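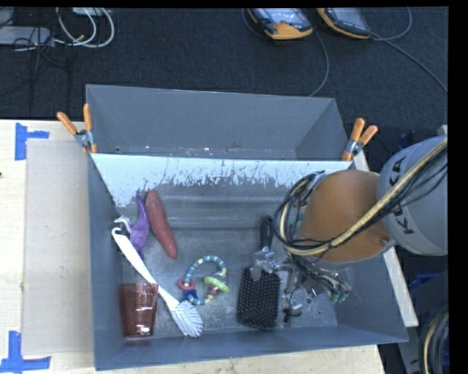 The gray bin with the divider clamped in, front section loaded, back section empty

Salian Home Forum > Storage and Tidying > Clamps holding my bin divider, keep them or do it properly?

mossyporch
Posted 11th June
OK so I've got this big gray bin that lives on the table, and it's the place where everything ends up on its way to somewhere else. Toys, kitchen stuff, a sweet potato, the dish brush, whatever. I wanted a split in it so the stuff that's been sorted has its own spot, so there's a panel across it and a spring clamp at each end. The orange-handled kind.

I like it a lot! I can take the whole thing apart when I want the full bin back. But the handles stick up past the sides and I keep catching my sleeve on the left one. Also the bottom edge of the panel is looking ragged, all scratched up and gray along there, and I'd like to fix that before it gets worse.

Do I keep the clamps or do something more permanent? My limit is some 40 dollars. And yes the back part is the sorted part and yes it's empty, I'm working on it.

tapeandstring
Keep the clamps. I have a drawer full of that kind and there isn't much in this house they haven't held at one time or another. If the sleeve thing is the only complaint, swing the handle around so it points along the rim instead of out. Your left one has a handle leaning way out. The right one's angled up and away too, for that matter.

quietgarage
I'm going to disagree. Clamps are for holding things while you do the real job. Sloping walls are the worst place for them too, the jaws never sit flat and sooner or later one walks. I'd get a couple of channels stuck to the inside walls and drop the panel down into those. You'd still be able to lift it out.

tapeandstring
Channels on a sloped wall are a pain to line up. I tried it in a toy chest and the panel either jammed halfway down or rattled. Two tries, then I gave up and used clamps, haha.

quietgarage
Cut the panel to the slope first and it doesn't jam.

tapeandstring
Sure, if you own a saw and have a free afternoon.

pebble_and_plum
Different question from me: do you really want kitchen things and kid things in the same section? I see a dish brush in there with the ring toy and the purple dinosaur (is it a dinosaur? it's got that long skinny pointed end). I'd move the divider job down the list and do the sorting first. A brush goes by the sink, a tumbler goes in the cupboard, the toys go back in the toy basket, done. Then maybe you don't need a divider at all.

mossyporch
Dinosaur, yep, or close enough. And I hear you, but if I walk every single thing to its room the second I find it I never finish clearing the table. The bin is so I can do one lap of the house at the end of the day. Sweet potato and red tumbler to the kitchen, toys to the toy shelf, and so on.

pebble_and_plum
Fair. I'd still put the brush in something. A brush head resting where toys get tossed bugs me. I use an old jar.

mossyporch
A jar I can do. I have so many jars.

lintcollector
Has anyone used the Rovholm divider kit? I looked at it last September and it was 109 with shipping, so I laughed and closed the page, but my sister-in-law has one and it is really nice. Springy ends, pushes out against the walls, no clamps. Way over your 40 though.

quietgarage
109 for a divider. I could buy a lot of channel for that.

lintcollector
I know, I know. The Ikine one is cheaper but it wants straight sides and yours are sloped, so don't bother with it.

tapeandstring
Had the Ikine. Can confirm on the straight sides. It crept up the wall a little every day until it popped out onto the floor.

mossyporch
Good to know, that was in my cart! What about the ragged edge? I was thinking tape over it.

quietgarage
Tape will collect crumbs and peel. Sand the edge lightly, wipe it down, and put a slip-on edge trim along the bottom. Usier sells it by the roll and you can cut it with kitchen scissors. Measure the panel first. The trim adds a bit of height, so your clamps might need to bite a little differently.

pebble_and_plum
Or flip the panel so the good edge is at the bottom? The upper part looks a lot cleaner. Costs zero.

mossyporch
Oh for crying out loud, I never thought of flipping it. It might fit a little funny with the slope but I can try that tonight.

quietgarage
It'll leave gaps at the ends if it was cut to fit. Try it dry before you get attached to the idea.

tapeandstring
Small gaps don't matter with a sweet potato. They matter with beads. Do you have beads?

mossyporch
No beads. We are a no beads house.
So the plan is flip the panel, turn the left clamp so the handles run along the rim, jar for the brush. If the flip is no good I'll order the Usier trim and report back.

quietgarage
Still say channels.

lintcollector
If you do get the trim, can you post which width you went with? My laundry room bin has the same slope problem and I don't want to order it twice.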